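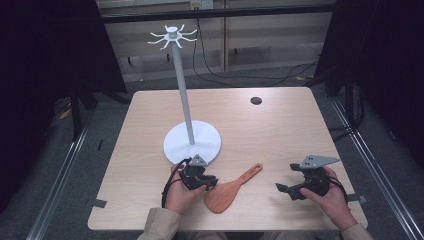
Hand-held grippers: paddle keeps spinning when we lift it

Felldale_club
Sun 2 October
We're a sixth-form robotics club recording demos for our Wanport project – pick up a wooden rice paddle by its handle and hang it on a mug tree by the little hole. Every time I grip the end, the scoop swings down. Any ideas? We've done 220 takes and 8 are usable.

Entwistle
Grip nearer the scoop, where the weight is. Ours did the same with a ladle in July and that mostly cured it. I'd also steady it with the second gripper before you lift, and bin the bad takes as you go – sorting them later is misery.

privora
rubber bands on the jaws

Felldale_club
Moved the grip down and it's much better, ta! Bands tomorrow.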